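The year I bought nothing to wear

In February I decided I would buy no clothes for a year. I'd like to say it was the state of the planet, but it was a drawer. The drawer had stopped closing, I pushed it with my hip, and the front came off in one piece and landed on my foot.

I made rules, as people do when they don't trust themselves. No new clothes. No second-hand clothes either, which hurt, given that I live a ten-minute walk from the op shop in Tosari and have funded most of its new roof. Socks and undies exempt. Shoes only if the old ones let water in from below.

Then I emptied everything onto the bed to see what I was working with, and I counted it. I owned 221 items of clothing. I have two arms. I work from a spare bedroom in a town where people wear ugg boots to the bank.

Some of it I couldn't account for at all. There was a linen waistcoat. There were two identical grey cardigans, bought a year apart with the same pleased feeling of having finally found a grey cardigan. There was a jumper from the Flendumard markets that I'd worn once, in the car, on the way home from the Flendumard markets.

The dresses I could at least defend. I have always been a sucker for a print, and there is a kind of cotton frock covered in flowers or spots that gets past me every time, even though I garden in trackies and go out to dinner in the same black pants I've had through two governments. My theory was that I'd wear them if I could see them. So out of the wardrobe they came, every last one on a hanger and in full view. 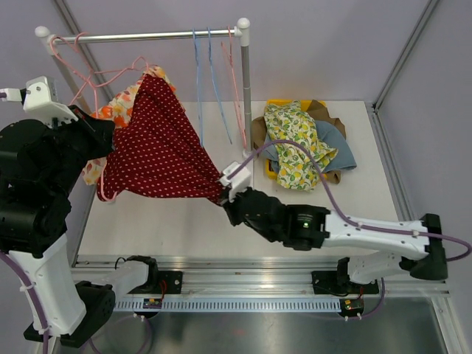 The first three months

Easy. Smug, even. I told people at parties. I told the bloke who came to read the meter. I unsubscribed from 7 mailing lists and one of them, a mob called Gasser who sell what they insist on calling "workwear", wrote back to ask if I was okay.

I wore the linen waistcoat to the dentist. It's a terrible garment. It gapes when you sit and rides up when you lie down, so it is unsuited to the dentist and also to everything else. Off it went to the op shop, and I was allowed to walk in with a bag so long as I walked straight out again. I managed this on perhaps half my visits. On the others I looked at the mugs. There was no rule about mugs and we now have a mug problem.

What I noticed, once the smugness wore off, was how much of my buying had been about weather that hadn't arrived yet. I shop for autumn in a heatwave. I see a coat in January and picture myself brisk and windblown on a jetty somewhere, carrying a paper bag of pears. I have never carried a bag of pears anywhere. By the time it's cold enough for the coat I'm inside with the heater on, looking at sandals.

The middle bit

Winter was grim. The elbows went in one grey cardigan and then, a fortnight later, in the other. I learned to darn from a library book that had last been borrowed by someone who spilled gravy on the chapter about heels. My darns look like scabs. I'm fond of them.

I also found out that I'm a repeat wearer by nature. Of everything on that bed I was rotating through perhaps a dozen things, and the one I reached for most was the denim. Old, soft, gone a bit grey in the blue, and impossible to spoil. You can kneel in it, paint in it, wipe your hands down the front of it while telling a visitor you were just about to tidy up. It doesn't need ironing, and if it did I wouldn't.

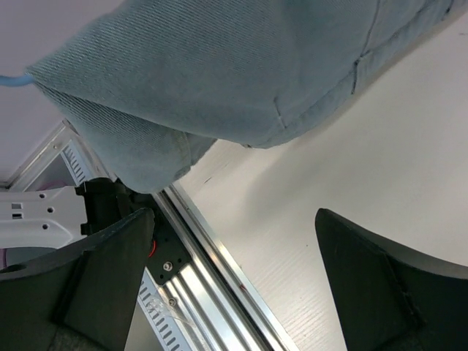 Denim, well past its first blue and better for it.

I nearly broke in August. There was a sale at Dritudine, the shop on the corner with the one mannequin and the very good lighting, and in the window was a mustard corduroy pinafore. I stood there long enough for the woman inside to wave. I went home and had a lie down. When I walked past again at the end of the month it was gone, and I felt a real pang, and by teatime I couldn't have told you whether it had pockets.

Where I've ended up

I did the sums, which was a mistake. By my reckoning I'd saved 500 dollars in the first half of the year alone. I can't find it anywhere. I suspect it went on wool for darning, and mugs.

There are 6 weeks to go. The drawer front is back on with wood glue, slightly crooked, and the drawer shuts if you lift it a bit on the left. I still have too many dresses. I wore the one with the big flowers to the tip on Saturday-type errands twice this month and the man at the gate said I looked nice, and charged me the full rate for the mattress.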